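Starnar 個人向け商品
Jutum 賃貸家財保険(標準型)
商品仕様および引受条件

商品の概要
Jutumは、賃貸住宅に居住する個人を対象とした家財保険です。家財の損害に対する補償を主契約とし、借家人賠償責任補償と個人賠償責任補償を自動付帯とします。建物本体は保険の対象に含まれません。保険期間は一年、更新は自動更新方式です。本ページには2018年3月10日以降を始期とする契約の仕様を記載しています。これより前に始期を迎えた契約については、お手元の保険証券および当時の約款が適用されます。

月払保険料は標準型で2610円です。専有面積、世帯人数、建物の構造による料率の差は設けていません。所在地による割増は一部地域に限り適用され、適用の有無は見積画面の「地域区分」欄に表示されます。年払を選択した場合は月払分割に係る手数料が免除されます。

保険の対象
保険の対象は、保険証券記載の住戸内に収容される、被保険者または被保険者と生計を共にする親族が所有する家財です。ここでいう家財とは、生活の用に供する動産をいい、家具、寝具、衣類、家庭用電気機器、調理器具、書籍、趣味用品を含みます。

次のものは保険の対象に含まれません。
自動車および原動機付自転車(付属品を含む)
通貨、有価証券、印紙、切手(ただし盗難による通貨の損害は別に定める限度内で補償)
動物および植物
業務用の什器、商品、製品
データ、プログラムその他の無体物
貸主が所有する備付けの設備

貴金属、宝石、美術品などで一個または一組の価額が20万円を超えるものは「明記物件」として取り扱います。明記物件は申込時に品名と価額を申告し、証券に記載されたものに限り補償の対象となります。申告のない場合、当該物件に対する保険金は支払われません。一組の判定は使用の実態によります。判断に迷う物件がある場合は、申込前に引受窓口へ照会してください。

造付け家具の取扱い
棚、カウンター、机などの造付け家具は、所有関係により扱いが分かれます。入居時から設置されていたものは貸主の所有物であり、家財には該当しません。これらに損害を与えた場合は、借家人賠償責任補償の支払要件に照らして判定します。一方、入居後に被保険者の費用で設置し、退去時に取り外すことができるものは家財として扱います。壁面に固定した棚であっても、固定の方法のみをもって対象外とすることはありません。
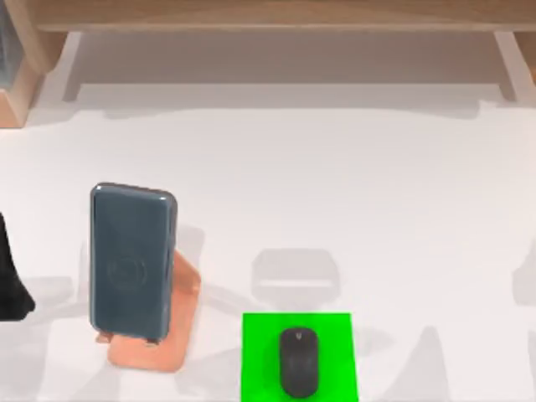
木の棚板と白い天板(CG)

所有関係の確認には、賃貸借契約書の設備一覧または入居時の現況確認書を用います。いずれの書類もない場合は、購入時の領収書、設置業者の請求書、貸主の承諾書のうち一点の写しで代えることができます。設置の時期が前の入居者の代に遡るもの(いわゆる残置物)については、貸主からの譲渡が書面で確認できる場合に限り家財とみなします。

補償する損害
(ア)火災、落雷、破裂または爆発
(イ)風災、雹災、雪災
(ウ)給排水設備の事故または他の住戸で生じた事故に伴う漏水等による水濡れ
(エ)建物外部からの物体の落下、飛来、衝突
(オ)盗難による盗取、損傷または汚損
(カ)水災(標準型では床上浸水を要件とします)

(オ)は、警察への届出が受理されていることを支払の要件とします。(イ)のうち、窓や戸の開口部からの吹込みによる損害は、開口部が風災等により破損した場合に限り対象となります。(ウ)のうち、給排水設備そのものに生じた損害は対象外です。

地震、噴火またはこれらによる津波を原因とする損害は、火災の延焼拡大を含め、主契約では補償しません。

破損・汚損特約
偶然かつ突発的な事故による家財の破損および汚損を補償する任意特約です。主契約の申込時または更新時に付帯することができ、保険期間の途中での付帯は受け付けていません。携帯電話、ノート型パソコン、眼鏡、コンタクトレンズ、義歯、自転車は本特約の対象外です。すり傷、塗料の剥がれなど、機能に支障のない外観上の損傷にも適用されません。

保険金の算定
損害の額は再調達価額を基準とします。再調達価額とは、損害が生じた時点において同一の構造、質、用途、規模、型、能力のものを再取得するのに要する額をいいます。修理が可能な場合は、修理費と再調達価額のいずれか低い額を損害の額とします。明記物件については市場流通価額を基準とし、再調達価額は用いません。

算定には当社の標準品目表を使用します。品目表は16の区分からなり、区分ごとに価額の参照方法と必要書類を定めています。品目表にない家財は、最も近い区分を準用します。準用した区分は支払通知書に記載されるため、異議がある場合は通知書の照会番号を添えて再算定を請求することができます。

残存物がある場合、当社が取得する旨の意思表示をしない限り、その所有権は被保険者に残ります。罹災家財の廃棄は、損害の確認が完了するまで行わないでください。衛生上または安全上やむを得ず廃棄する場合は、型番表示を含む写真を廃棄前に記録してください。

借家人賠償責任補償
被保険者の責めに帰すべき事由による火災、破裂、爆発または水濡れにより借用戸室が損壊し、貸主に対して法律上の損害賠償責任を負う場合に保険金を支払います。経年劣化、通常の使用による損耗、鍵の紛失に伴う交換費用は含みません。示談は事前に当社の承認を得て行うものとし、承認なく支払を約束した額については、当社が認める損害賠償額を超える部分を控除します。

引受条件
申込者は住戸の賃借人であること、または賃借人である法人から当該住戸の貸与を受けている者であることを要します。住居と事務所を兼ねる住戸は、事務所部分が独立した区画でない場合に限り引き受けます。次の住戸は引受の対象外です。
継続して90日以上無人となることが申込時に判明している住戸
旅館業または住宅宿泊に供する住戸
賃貸借契約上の用途が居住用でない住戸

契約後に住戸が無人となる場合は通知義務の対象です。転居の場合も同様とし、転居先が引受条件を満たすときは、異動手続により契約を継続することができます。転居に伴い旧住戸と新住戸の双方に家財がある期間は、異動日の前後を通じて双方を保険の対象とします。期間の上限は約款の異動条項によります。

申込みから成立まで
申込みは代理店窓口または書面で受け付けます。告知事項は、住戸の所在地、建物の用途、他の保険契約の有無、明記物件の有無です。告知内容に不備がなければ、受付からおおよそ20営業日以内に証券を発送します。始期日は申込書に指定された日とし、受付日より前の日を指定することはできません。

他の保険契約と重複する場合も引受は可能ですが、支払われる保険金の合計は損害の額を限度とします。告知事項について故意または重大な過失により事実を告げなかった場合、または事実と異なることを告げた場合は、契約を解除し、保険金を支払わないことがあります。

事故受付および損害調査
事故の受付と初期調査は、Thibodeaux損害調査に委託しています。連絡時には証券番号、事故の日時、事故の原因、損害を受けた家財の一覧を伝えてください。一覧は後日の提出でも差し支えありません。一覧の作成にはKakenlow様式(家財明細書)を使用します。様式は受付後に郵送されるほか、代理店窓口でも配布しています。

Kakenlow様式の記入要領
品名は一般名称で記入し、型番が判明するものは備考欄に記載します。購入年が不明の場合は「不明」とし、推定の年を記入しないでください。同種の家財は一行にまとめ、単価が異なるものは行を分けます。領収書がないことのみを理由に当該行が否認されることはありませんが、取扱説明書、保証書、カード利用明細など、所有を示す資料の追加提出を求める場合があります。

解約および返戻
解約は書面による届出を要します。年払契約では未経過期間に応じた月割計算により保険料を返戻し、月払契約では返戻金は生じません。団体扱の契約は所属団体を経由して届け出てください。

改定の予定
5月に標準品目表の改訂を予定しています。改訂の対象は家庭用電気機器および音響機器の区分で、必要書類の記載を整理するものです。保険料および補償範囲に変更はありません。改訂後の品目表は、改訂日以降に発生した事故に適用します。

関連書類
普通保険約款(家財・賃貸用)
破損・汚損特約条項
重要事項説明書
Kakenlow様式(家財明細書)および記入見本
異動届出書

仕様に関する照会先
商品設計:イグナシオ・ナカムラ(Ignacio Nakamura)
引受査定:マートル・アンブローズ(Myrtle Ambrose)
個別の契約内容および事故に関する照会は、証券記載の取扱代理店で受け付けます。

本ページは商品の概要を記載したものです。記載内容と約款に相違がある場合は、約款の定めによります。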